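Clilbridge Open Day (robotics demonstration)

The Clilbridge Open Day is a public demonstration of household robotics, held every year at the Joubert building in Clilbridge. The edition of Sat 11 January was the first in which all the work was shown in simulation. Visitors followed a two-armed robot in a rendered kitchen, on a large screen in the lecture room.
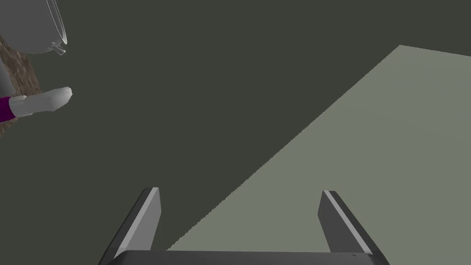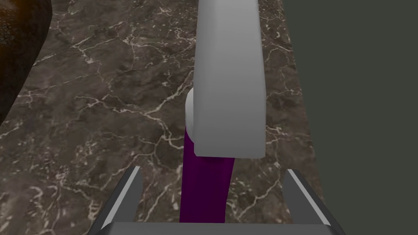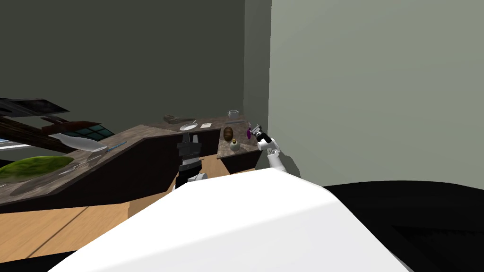
Rendered views from the kitchen demonstration.

Gistano Bulletin, No. 20, p. 234

Program

The demonstration was prepared by Ingrid Marchetti and Barrett Zamora with the software Zestico. The kitchen has stone-patterned counters and a light wooden floor, and many small objects are placed on the counters, among them a plate, a purple elongated object and a large green one similar to a watermelon. The wide view shows both arms of the robot together. The two closer views each look along an open gripper – in one of them the purple object is between the fingers, in the other the space between them is empty.

The morning part was a talk by Marchetti on how a gripper is brought near to an object. In the afternoon the visitors could put questions to Zamora, who stopped the program when it was asked and continued it from the same point.

Attendance

The organizers registered 451 visitors. The lecture room was full for both parts, and a second screen was opened in the corridor.

Reception

Paloma Villanueva wrote in the bulletin that the views near the gripper were the most useful for students, but that the screen was too dark for the back rows. A repetition for schools was announced for July.

Category: Robotics events | Demonstrations | Clilbridge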